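12/30/24

Bow ties! I have spent the last stretch of the year hanging up bow ties, and I'm having more fun than I've had since we started at Grellby back in August.

The job is teaching a robot to pick up a tie and hang it on a little display stand, and the way we teach it is by doing it ourselves with a gripper in each hand, over and over.
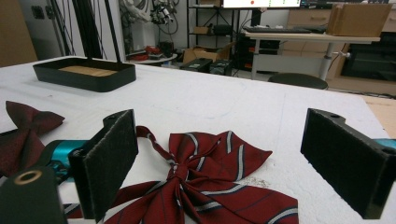
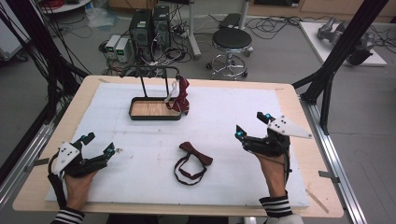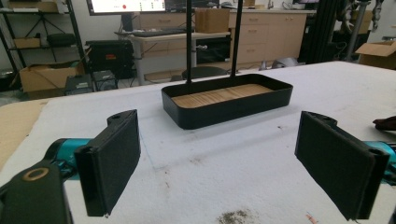

Kwesi Mensah set the target at 1000 good runs, and I'm at 200. He makes it look easy (he did socks before this, lucky man). My first tries were awful. I'd rush in, pinch the knot instead of the strap, and then have no idea which way to turn my wrist. You don't notice how much your fingertips do for you until you have to work with two flat pads!

What helped was slowing down. Selorm Dogbe watched me for a few minutes and told me to stop correcting in midair: pick a grip, commit, and if it's bad, put the tie down and start again. My runs got smoother that same afternoon, and now I even catch myself reaching for my coffee mug like a gripper would.

We train the first version after New Year's. I really want to see what it does with the strap, as that's the part I still fumble. Kwesi thinks we'll end up needing 3000. Fine by me, I'll bring snacks.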